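Section 4. Planning and Budgeting a Hand-Held Gripper Station

Read this section before you place an order. It covers the hand-held gripper, the table and the practice objects for one Rorkik station. Mounting and calibration are in Section 5.

4.1 Choose the work first

1. Write down the objects the station will handle in its first month. Order pads and table to suit the largest of them.
2. Include at least one item with a trailing cable. A full-size USB keyboard is long, low and thin, and its cable can catch on the pads or the linkage.
3. Enter each object on the planning sheet, with its length and weight. Leave the replacement column blank for now.
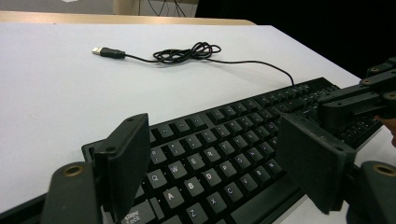
I. Kanagaratnam
Equipment Planning, Biramska

4. Check pad clearance against the thinnest object on the sheet. An object lying flat has to be reached from its edge or end, so low keyboards and trays need more pad travel near the table than boxes do.
5. Mark any object that must be turned as well as lifted. These take more table width than their length suggests.

Note: Keyboards taken out of office use are acceptable. Cut nothing off them. The cable and plug are part of the task.

4.2 Table and surroundings

1. Allow a clear top at least 1000 mm deep. The operator needs room to bring the gripper in from the front and to draw it back without hitting the far edge.
2. Select a plain, matte, light-colored top. Gloss tops throw reflections and have to be covered later, at extra cost.
3. Leave 100 mm free on all sides of the largest object with its cable laid out on the table.
4. Budget for even overhead light. Do not count on a window.

Caution: Do not plug a practice keyboard into a live computer. Keys will be pressed during handling.

4.3 Cost lines

Enter the following in the order given. Prices are from the Iken list of January and do not include freight.

Hand-held gripper, complete: 1305
Spare finger pads and bushing set: 126
Practice objects, first lot: 100

The table is not on the list. Use local pricing. If the station shares a table with other work, enter the full cost anyway and note the share in the remarks column. 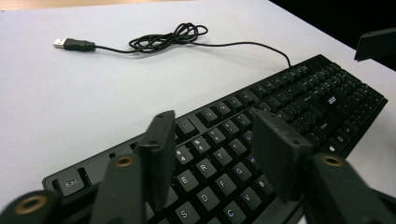

Spare pads belong in the first order. A pad worn at the edge will still close on a box but will slip on a keyboard frame, and sessions stop while the replacement ships. Bushings wear more slowly — order them with the pads to save a second freight charge.

1. Order one spare set per gripper, not per station.
2. Store spare pads flat, in the original sleeve.
3. Log the date each set is opened. Use the log to fill in the replacement column left blank in 4.1.

4.4 Operator time

Operator hours are usually the largest line and the one most often left out. Enter setup time, handling time and reset time separately. Reset covers returning the object to its start position and laying the cable out again. For cabled objects, time three resets by hand before entering a value.

Caution: Keep fingers clear of the linkage while the pads are closing. Include this point in operator training hours.

When all lines are filled in, go to Section 5.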